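Astero Owners Board > Limited Runs and Club Editions

Harju Edition – is the numbering worth anything?

cernine_blue
Dealer has a Harju Edition Astero on the lot, number 80 of 91. Paint is the dark green, tan seats, 18 inch wheels. They want five grand over a regular one with the same miles. Is the plaque worth that much to anyone?

plelard_pete
No. It's a regular Astero with a badge and a paint code. Same engine, same gearbox, same brakes. Buy the regular one and put the money into tires.

S. Zacharopoulos
Not the same brakes. The Harju cars got the bigger front rotors from the Cernine package. I've owned number 18 since new and have the build sheet in a drawer.

plelard_pete
Fine, rotors. Those are a weekend job on any Astero.

cernine_blue
Would the numbering matter at resale? Stelios, have you had yours valued?

S. Zacharopoulos
Twice, for insurance. Both came in above a regular car, but nowhere near five grand above. Low numbers seem to do a little better. I would offer half of what they're asking and be ready to leave.

mossgreen
Check the plaque against the door jamb sticker. At the Plelard meet in December there was a car with a plaque that didn't match. The owner had bought it that way and had no idea.

cernine_blue
Went back and checked, and they match. Typed out all the option codes as well, but that will have to wait until I'm home tonight. 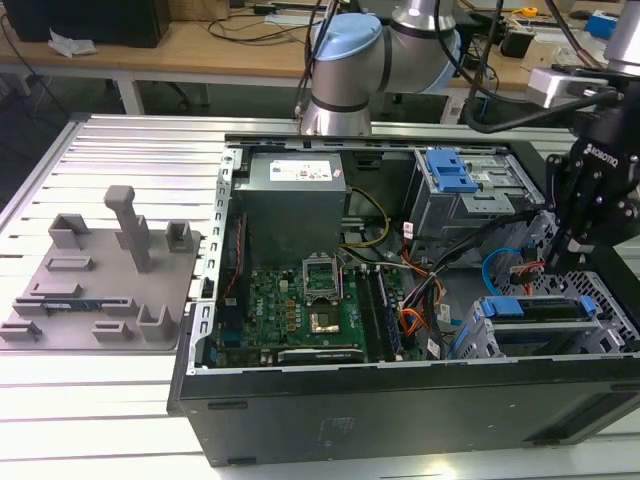 The other thing is the paint. There's a stone chip on the hood and the dealer says the green can't be matched by a normal body shop. True or a sales line?

mossgreen
Sales line. Any decent shop can mix it.

S. Zacharopoulos
Half true. The color mixes fine but it has a fine flake, and a small touch-up shows in the sun. I had my whole front bumper done and it looks right.

plelard_pete
Still say buy the regular one.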